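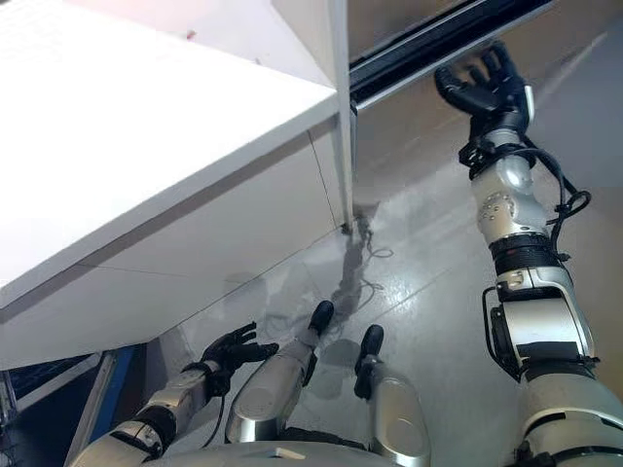

White countertop, glossy gray floor.

How to Get Stains Off a White Countertop Without Buying Anything Silly

Posted by Hilkka Halonen, December 19, 2023

I have a low opinion of most cleaning advice. Half of it tells you to mix baking soda with vinegar and be amazed by the fizz. The fizz is the two of them canceling each other out. What you have at the end is mostly slightly salty water, and if your stain came off, your scrubbing did it.

So this page is short on magic. It covers white counters in laminate, quartz and solid surface. If yours is marble, stop at Step 2, and read the part on marble near the end before you touch anything acidic.

What you need

Dish soap
Two soft cloths, one for washing and one for drying
Baking soda
Rubbing alcohol
A plastic scraper (an old store card works fine)

Step 1. Find out what the counter is made of

People skip this and then write to me. Check the paperwork from the installer if you have it. Otherwise look at the edge near the sink or inside a cutout. Laminate shows a thin layer over a core. Stone feels cold and sounds dull when you knock on it. Solid surface is the same color all the way through and feels a little warm next to stone.

If you still can't tell, treat it as the most delicate thing it could be.

Step 2. Wash it properly

Warm water, a few drops of dish soap, a soft cloth. Wipe, rinse the cloth, wipe again with plain water, and dry it. A lot of what gets called a stain is soap film with dirt stuck in it. Pascal Hoarau wrote in November to say his counter had yellowed for good and he was pricing a new one. He had been using a spray every night for years and never once rinsing. Two rounds of plain water took care of most of it.

Step 3. Lift anything stuck on

Lay a wet cloth over the spot and leave it for 5 minutes. Then push at it with the plastic scraper held nearly flat. No metal blades, whatever the video says.

Step 4. Baking soda for coffee, tea and tomato

Make a paste with a little water, thick enough to stay where you put it. Spread it on, wait 5 minutes, wipe with very light pressure and rinse. It is a mild abrasive, so on shiny laminate try it first in the corner behind the toaster. I've seen a dull patch the exact shape of somebody's enthusiasm.

Step 5. Alcohol for ink and marker

Put it on the cloth, never straight on the counter. Dab, turn to a clean part of the cloth, dab again. Keep it away from the stove and open a window. Rinse when you're done.
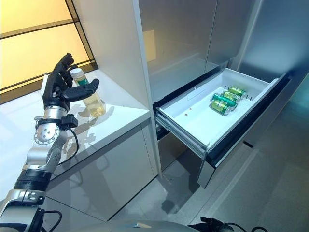

A short, clear bottle with a white screw cap and pale yellow liquid inside.

About the bottles in your cupboard

Color tells you very little about a cleaner. Yellow suggests lemon and green suggests a meadow, and a dye can do either. Turn the bottle around and read the back. You want to know three things: does it contain bleach, does it contain acid, and does it need to be rinsed off. If the label won't say, I wouldn't put it on a counter that cost more than my car.

And please keep cleaners in the containers they came in. A bottle you filled yourself and meant to label later is a bad idea, more so if there are kids in the house.

Never mix bleach with vinegar, ammonia or alcohol. This is the one place where I'm not being grumpy for fun. The fumes can hurt you badly.

What about the erasing sponges?

They work, and they work by sanding. Very fine sanding, but still. On a matte counter you may never notice. On a glossy one you will, usually at breakfast when the light comes in low. I use one maybe twice a year, on the spot by the kettle, and I don't feel good about it.

If it's marble

No vinegar, no lemon juice, no bathroom cleaner. Acid eats the polish and leaves a dull mark that is not a stain and won't wash off. Soap and water, dry it, and call a stone person for the rest. Colette Hamel asked whether a sealer would prevent this. It won't. Sealer slows down things soaking in – it does nothing much for etching.

When to give up

Scorch marks on laminate are damage, and no paste will fix them. The same goes for a quartz counter that has gone yellow from a hot pan. You can replace the section, or you can do what I did in my last kitchen and put the bread bin on it.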